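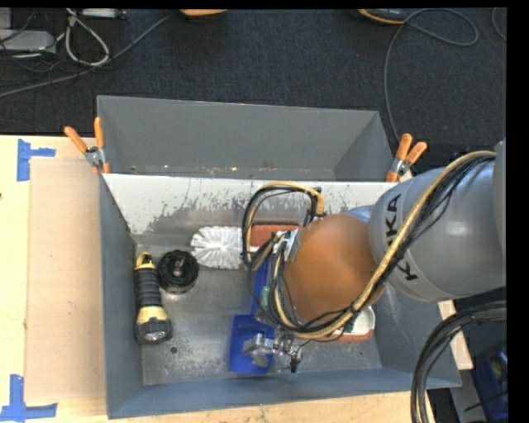

Mixed household items in shared bins: sorting policy

Forum: Storage and Supplies
31 Oct 2021

Posted by: Jilard_Stores
Members are asked to comment on the proposed rule for the gray metal bins. Under the draft, flashlights would no longer be stored with brushes and other cleaning articles. Each bin would hold one category only and would carry a label on the short side.

Posted by: benchkeeper30
I support the proposal. A flashlight placed almost upright along the wall of a bin, as the black and yellow one is, can be removed without disturbing the rest. The brush is a different matter. Bristles bend under weight and should be stored on a hook.

Posted by: Gastus_Supply
I must disagree. Our site keeps 4000 small articles and tried single-category bins in April. Staff then had to open several bins to prepare one cleaning kit. We returned to mixed bins after nine days.

Posted by: benchkeeper30
Was a contents list attached to each bin during that trial?

Posted by: Gastus_Supply
No. The lists were kept in the office.

Posted by: Durkaletti
The trial therefore tested the lists as much as the bins. I would accept mixed contents on two conditions: lenses are to be kept clear of metal parts, and no bin is to be filled above the rim.

Posted by: Jilard_Stores
Both conditions will be added to the draft. The single-category rule remains in place for batteries and liquids. Comments on label size should be posted in the Cisternas thread.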